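Updated 2023-06-25, with a better way for the sleeves.

# Folding shirts with a collar so they fit in the drawer

For many years I hung all my shirts. Then we moved to the apartment on Kesley street, where the closet is narrow, and I had to learn to fold. My neighbor Valdir Guerra worked in a shirt store when he was young, and most of this page I have from him.

## Before you fold

- Take the shirt when it is fully dry. A little damp in the collar will smell after one week in the drawer.
- Use a table, not the bed. The bed is soft and the folds go crooked.
- Wipe the table first. I once put a white shirt on a coffee ring.
- Close the top button, the one in the middle and the last one. These 3 are enough for daily shirts.

If the shirt is wrinkled, iron it and let it cool on a hanger for some 50 minutes. When I fold it still warm, the lines stay in the cloth and I must iron again.

## The folding

1. Lay the shirt with the buttons down and the collar far from you. Pull the hem gently with both hands until the back is smooth.
2. Fold one side toward the middle, starting from the half of the shoulder. The fold should make a straight line from the shoulder to the hem.
3. Bring the sleeve back down over this side. Do not let it pass the edge, or you will have a thick corner.
4. Do the same with the other side. Now you have a long, narrow shape.
5. Smooth the cloth from the collar to the hem with the flat hand.
6. Fold the bottom up a little, so the curved hem is hidden, and then fold again up to the collar.

Before, I made step 3 with the sleeve folded two times across the back. It looked nice but the shirt became fat in the middle. Down along the side is better.
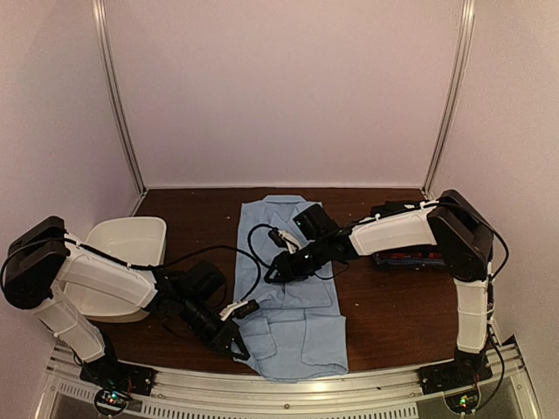

*Light blue shirt with the sides folded in and the collar at the far end.*

## If creases come in the middle

Usually the sleeve under is twisted. Open only that side, pull the sleeve straight by the cuff and close again. Pressing harder with the hand does not help, I tried it many times.

For slippery fabric, put a sheet of thin paper inside before step 6. I keep the paper from shoe boxes for this.

## In the drawer

Put the shirts standing, with the collars up, one behind the other. My drawer is 50 cm wide and I leave a free space the size of one hand, so I can take one shirt without pulling out the next. Linen I still hang.

Dirceu Frota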